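How to pack small things in one carton, and keep the desk good for work

By Ryszard Mazurek
August 13, 2020

In January we moved our small office from one floor to another, and I was the person who packed the desks. Before this I believed that packing is only putting things into boxes. Then I spent two evenings looking for a charger, which was in the box called "various". After that I began to write down what I do, and some colleagues asked for the notes. I put them on this page for everybody who packs a desk, a kitchen drawer or a workshop shelf.

Choose the box first, then the things

Many people make a pile and then look for a box. I do it the other way. I take one carton of middle size and I decide what group of things goes inside. For desk things, a box with the longest side of 40 cm is the biggest I use. Above this size, paper makes it too heavy and the bottom opens on the stairs.

A used carton is fine if the corners are still hard. Press each corner with your thumb. If it goes in easily, keep this box for pillows or light clothes. Look also for old labels. You should take them off or cross them with a thick marker, otherwise the box will have two addresses and somebody will believe the wrong one.

Clear the desk completely

I know it is tempting to push everything to one side and pack on the free corner. Please don't. Put the monitor, the lamp and the cups on another table and wipe the top with a damp cloth, then with a dry one. Cardboard takes water quickly, and a wet bottom is a weak bottom. Chairs should go back a little so you can walk from one side of the desk to the other.

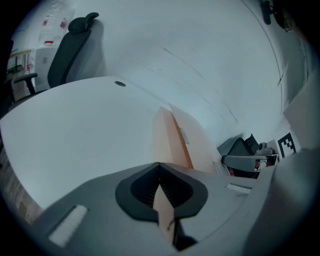

Tape the bottom with one long strip along the middle and two strips across it. The tape should go up the wall of the box for the length of a finger. I bought a cheap tape once, the Nondia, and it came off in one night in the cold corridor. Now I use the one called Drestalon, which is louder but holds. Rub it with your hand when it is on, so the glue is pressed well.

Turn the box over and push the bottom from inside with a flat hand. When it moves, add one more strip.

The order of filling

Heavy and flat things go first: notebooks, the hole punch, a keyboard. Stand the books with the back to the wall of the box, or lay them flat, but never put them at an angle, they will bend. In the middle go the things which can break, each in its own paper. I use kitchen paper for small ones and a towel for a cup. The last layer is light: envelopes, a mouse pad, soft cases.

For cables I have one rule. Every cable is rolled alone, closed with a small strip of paper and tape, and on the paper I write which device it belongs to. It takes maybe ten minutes for a whole desk. It is boring work and I do it with the radio.

Very small things (pins, clips, screws from the desk legs) should be in a closed jar or a bag with a zipper. I use the Minix bags, the ones with the white field for writing. The screws from furniture I tape directly on the furniture, under the top.
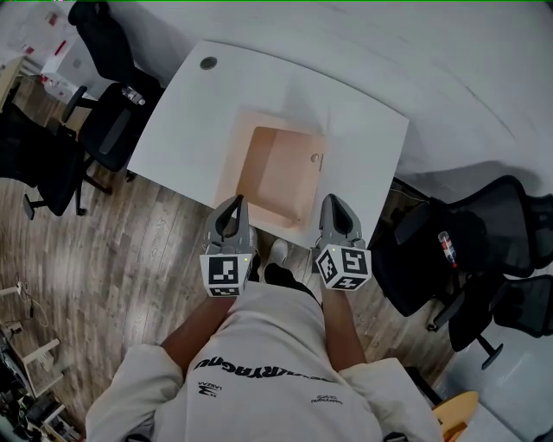 Leave the box open until the desk is really finished. In my first move I closed it too early three times and opened it three times, and the cardboard on top was torn from the tape. Now the tape is waiting next to me and I close only when I have checked the drawers, also behind the drawers, where the pens fall.

Lift it before you close it. If you cannot hold it at your chest and talk normally, take two books out. If you hear something moving, fill the place with paper.

Writing on the box

Write on two sides and not on the top, because the top disappears when another box stands on it. I write the room, the person and three words of what is inside, for example "room 5, Woo, cables keyboard notebooks". (Woo is what we call our project with the maps, not a person, but it works the same.) The word "various" is forbidden in our office now.

What to keep outside

One bag stays with you: scissors, tape, marker, phone charger, a cup, and a screwdriver for the desk legs. The screwdriver I forgot, and the new desks waited until the next morning.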